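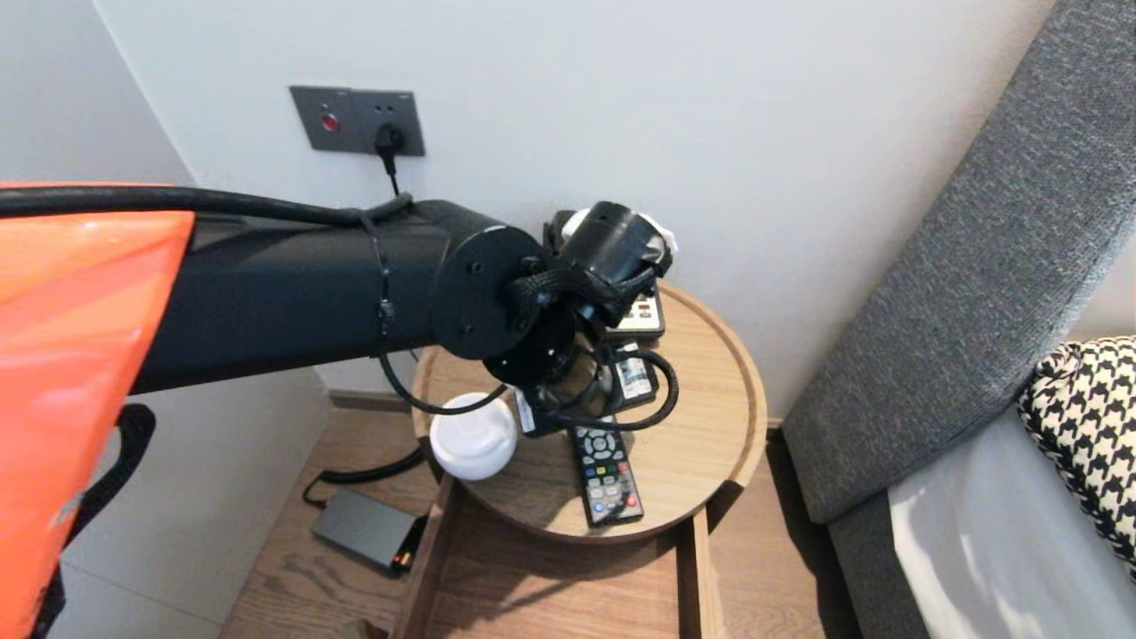

Poste chevet, tiroir ouvert, trois télécommandes sur le plateau. Câble en boucles autour du poignet.

Ticket 114 — Règle « câble plaqué » de la fiche Prollano : appliquée, arrêts toujours là
Projet : Rallis, poste chevet
Priorité : normale (je l'aurais mise plus haut)
Statut : rouvert

Problème signalé
Le bras s'arrête en défaut d'effort au poignet pendant l'approche du plateau. Pas à chaque cycle : 14 arrêts sur 35 approches. Le message est toujours le même, « couple hors limite, axe 6 », et le réarmement passe du premier coup. La fiche de bonnes pratiques dit que ce défaut « disparaît dès lors que le câble est maintenu le long du segment ». Le câble est maintenu le long du segment. Le défaut n'a pas disparu.

Ce que demande la fiche
Point 3 : un collier au moins sur le segment horizontal.
Point 4 : une réserve de câble « suffisante » au poignet.
Point 5 : aucun câble dans le volume de travail de la pince.
J'aimerais qu'on m'explique comment tenir le 4 et le 5 en même temps. La réserve doit bien aller quelque part, et avec une pince orientée vers le bas elle pend au-dessus du plateau. « Suffisante » n'est pas une valeur. Si c'est une règle, il faut une longueur et un rayon de courbure. Si c'est un conseil, qu'on arrête de cocher la case « conforme ».

Essai 1
Collier resserré, rien d'autre de modifié. Mêmes arrêts. Réponse du support Ratura : « vérifier le collier ». Je l'avais vérifié, c'était écrit dans le ticket.

Essai 2
Boucles remontées à la main avant chaque départ. Moins d'arrêts, mais je refuse de noter ça comme une correction. Une procédure qui suppose qu'un opérateur range le câble avant chaque cycle finira par ne plus être suivie, et le premier à l'oublier sera moi.

Essai 3
Vitesse d'approche réduite, boucles laissées telles quelles. Les arrêts reviennent, un peu plus tard dans la descente. Cela me fait pencher pour une traction du câble en fin de rotation plutôt que pour un contact avec un objet posé. Hypothèse, pas conclusion : je n'ai pas de mesure d'effort côté câble.

Essai 4
Seuil de couple relevé, sur proposition du support. Annulé avant le départ. Masquer un défaut d'effort à côté d'un lit n'est pas une bonne pratique, quel que soit le document qui le suggère.

Relevé des doigts

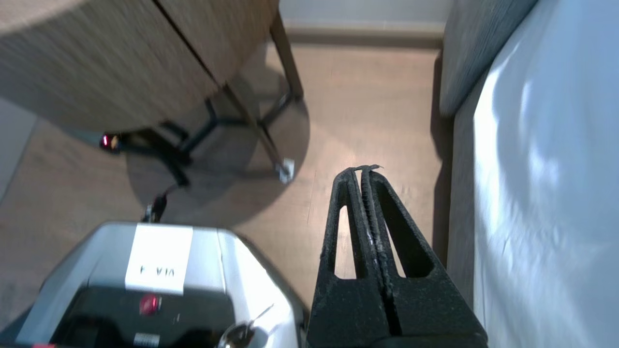

La fiche impose aussi un contrôle des garnitures « à intervalle régulier », encore une formule qui n'engage personne. Au bout des doigts, une fine bande sombre effilochée rebique. Je ne sais pas depuis quand, le dernier contrôle est coché sans commentaire. Il y a de la poussière et des éraflures sur la pince. Je ne vois pas comment cela provoquerait un défaut sur l'axe 6, mais une garniture dans cet état devrait suffire à refuser la conformité, et la grille Olau n'a pas de ligne pour le dire. Elle demande si la garniture est « présente ». Elle l'est peut-être — ce n'est pas la bonne question.

Réponse du support Ratura
« La configuration est conforme au guide. Nous proposons de clore. »

Ma réponse
Je ne clos pas. Conforme à un guide qui se contredit d'un point à l'autre, cela ne vaut pas grand-chose. Je demande :
- une longueur de réserve chiffrée pour le poignet, pince vers le bas ;
- un second point de fixation après la bride, ou la raison écrite de s'en passer ;
- un critère de remplacement des garnitures (décollement, usure) à la place de « présente / absente » ;
- le retrait de la phrase « disparaît dès lors que ».

En attendant, le poste tourne en vitesse réduite, seuil d'origine, opérateur à portée de l'arrêt d'urgence. Garnitures à remplacer avant la prochaine série, demande de pièces à part.

Prochaine action : Prollano, révision des points 4 et 5. Pas de date annoncée.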